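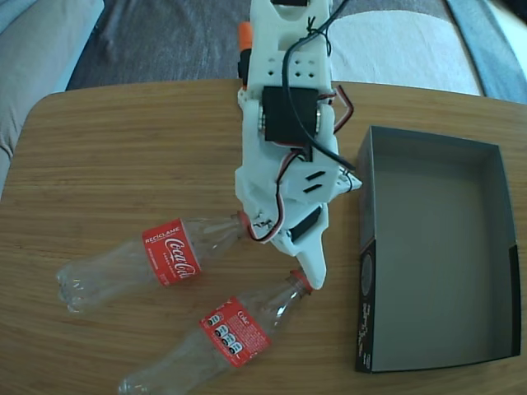 Lost dog: what to do first

Updated June 2018

Quick version for people standing in the driveway with an empty lead. Read the first bit now, the rest later.

I've done this twice with my own dog and a lot more times helping neighbours around Suruvier. Council pound numbers went up again, 1094 dogs through the gate last year, and plenty of those had an owner a few streets away who rang the wrong place.

Before you leave the house

Check inside. Under beds, behind the couch, laundry, shed, back seat of the car. Really check.

Leave someone home if you can, with the side gate open. Dogs do come back on their own and then find it shut.

Put your phone on loud. Charger in the car. Take a lead, a handful of smelly treats and something that squeaks.

First hour

Go on foot, in the direction the dog normally walks. Two people, opposite ways round the block. Call in your normal voice – the happy dinner one, not the panicked one. Stop and listen every so often.

If you spot the dog, don't run at it. Sit down, turn side on, rattle the treats. Chasing puts dogs on roads.

If the dog is on or near a highway, ring the police and tell them it's a traffic hazard. Triple zero if cars are swerving. Do not go out between lanes yourself. Give the direction of travel and the nearest exit, they will ask.

Phone calls

Do these in the first 4 hours, in this order:

Council ranger. After hours the number goes to a switchboard, leave a message anyway and ask for a job number.

The pound. Go in person the next day too, and the day after. Descriptions over the phone are hopeless, my "tan kelpie cross" was down as "brown medium".

Every vet within 6 km. Shakya Road clinic takes strays overnight, most of the others don't. Ask them to write it on the board.

Your microchip registry. We're on Nodum, yours might be different, it'll be on the paperwork from the breeder or shelter. Log in, flag as missing, and check your mobile number while your there. Old phone numbers are the big one. Ours was still the landline from the last house.

Online

One post in the local lost pets group, one in the community noticeboard group. Photo, suburb, cross street, time last seen, phone number. Set it to public or it can't be shared. Update the same post as sightings come in, don't make new ones.

Keep one thing back, e.g. a scar or a white toe. If somebody rings wanting money before you've seen the dog, ask about it.

Posters
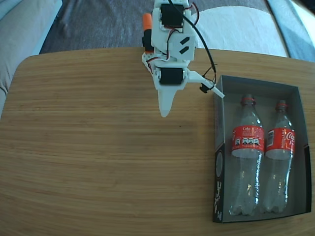 A poster has to be read from a moving car, so you get LOST DOG, one photo, one phone number and that's it. No story about how she's part of the family. Thick black letters on plain white, nothing else comes close. Look how the two black motors stand out against the white brackets up there, and then how quick your eye goes to the orange bit on the left. Do the same on paper: black on white for the words, one patch of orange for REWARD or NEEDS MEDS. One patch only. Two or three colours and it all turns to mush.

Print A3 if you can. Plastic sleeve, open end down or it fills with rain. Start with the 4 biggest intersections near home, then school gates, the servo, the Zindby Reserve car park. Ask before you tape it in a shop window. Council poles are technically a no but I've never seen a ranger pull one down in the first week.

Overnight

Worn t-shirt and the dog's bed out the front. Water. Go for another walk at dawn, it's quiet and a scared dog will often be moving about then.

Day two onwards

Back to the pound. Back to the posters, fix the soggy ones. Widen the circle. Ask posties, garbage truck drivers, anyone who does the same route evry day.

When the dog's home

Ring everyone back, registry included, and close the job with the ranger. Vet check if she's been out overnight, look for ticks and sore pads. Take the posters down. Fix the fence before dinner, not on the weekend.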